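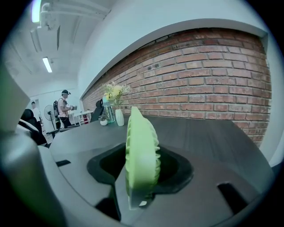

Does a Nice Table Make People Study Longer?

Home Projects Reports Staff Past years Contact

Interiors and Behaviour, second-year project report
Group: Seema Awasthi, Riku Kobori, Lautaro Quiroga
Supervisor: Solveig Aasen

1. Why we did this

Our course reader says, more than once, that plants and natural materials in a study space help people concentrate. The Cluvcombe library put flowers on its ground floor tables last year on the strength of that claim, and there is talk of doing the same upstairs. We wanted to know whether a few things on a table change how long people sit at it. I'll say at the start that I doubted it, and that Seema didn't. Riku kept out of it.

We asked to use the brick room at Skerkcombe, the old drying shed behind the main building. Students like it. It gets described as "warm" and "full of character" in every brochure the school prints, and those are exactly the sort of words we were suspicious of.

2. The table

The tabletop is dark charcoal grey with a faint wood grain, and it runs up to an exposed brick wall. The bricks are mostly orange-red with some brownish ones mixed in, pale mortar between them, and a few small dark holes in the upper courses. Above the brick the wall is painted white. Lautaro thinks the holes are from old shelving. Could be. We couldn't find any drawings of the shed to check.

For the dressed condition we kept to very little: a slender white ceramic vase with pale yellow and cream flowers, and a small white pot with a tiny green plant. Both stood back near the brick so that nobody lost working space. In the plain condition we took both away and left everything else alone.

Seema chose the flowers. I argued for something with more colour, because if the effect is real you would think a stronger dose would show it better. Seema's answer was that the library uses pale flowers and we were meant to be testing what the library does. Fair enough, she was right about that.

3. Method

We had 20 participants, all students at the school. Each of them came in twice, once to the dressed table and once to the plain one, with the order swapped for half the group. They brought their own reading and were told to leave whenever they felt finished. We wrote down when they sat and when they got up. Afterwards they filled in a short sheet with 8 questions about comfort, noise, light and how well they thought they had worked.

Participants could bring water. We argued over whether to ban bottles, as a tall bottle beside a vase changes the look of the thing, and in the end we let them in. People at a real library table have their water with them.

The sheet didn't mention flowers or plants until the last question, which asked whether anything on the table had affected them.

4. What we found

The sitting times didn't separate. Some people stayed longer at the dressed table and some stayed longer at the plain one, and the biggest differences had obvious explanations (one person had a shift starting, another had brought a novel). When we drew the two sets of times on the same axis, Riku asked me which was which and I had to go back to the sheets.

The comfort answers did move a bit. People rated the dressed table as more pleasant, though they did not rate their own work any higher. Only two people brought up the flowers in their own words. One said they were nice. The other said they smelled and asked for the window to be opened, then complained about the mower outside.

The wall got far more comment than anything we had put on the table. Plenty of participants wrote about the brick, nearly all of it favourable, and the brick was there in both conditions. I think this is the most useful thing in the report. If a room already has a strong surface in it, a vase in front of that surface is competing with something a lot bigger.

5. What is wrong with our study

Quite a lot. The group was small and they all knew at least one of us. Participants worked out what we were doing the second time they came in, when the vase had appeared or disappeared, and the order swap doesn't fix that. Flowers also change over a week, and we had bought only one bunch. Lautaro noted at the end that the later sessions had been run with a tired bouquet, which we should have planned for.

We also never tested a dull room. The Fandon building has classrooms with plain plaster walls, and a vase might do more work in there. We asked for one and were told they were all booked until August.

6. What we would tell the library

Buy the flowers if you like flowers. We found a small difference in how pleasant people said the table was, and that may be worth the money to somebody. We didn't find that anyone studied longer, and I wouldn't repeat the concentration claim on a sign – at least until someone has run this properly with strangers.

Seema would like it recorded that she thinks the comfort result matters more than I do, and that a pleasant table may bring people back even if it doesn't hold them there. We didn't measure return visits. She may have a point.

Comments (3)

Mohandas Venkataraman: Good to see a group report a null result without dressing it up. I'd still like to see the times in a table, even if they overlap. Can you add them as an appendix?

aliyu_reader: The smell thing is real. I sat upstairs next to lilies all last term and ended up moving.

Riku Kobori: Times are going in the appendix this week. Also for the record I didn't keep out of it, I just wasn't asked.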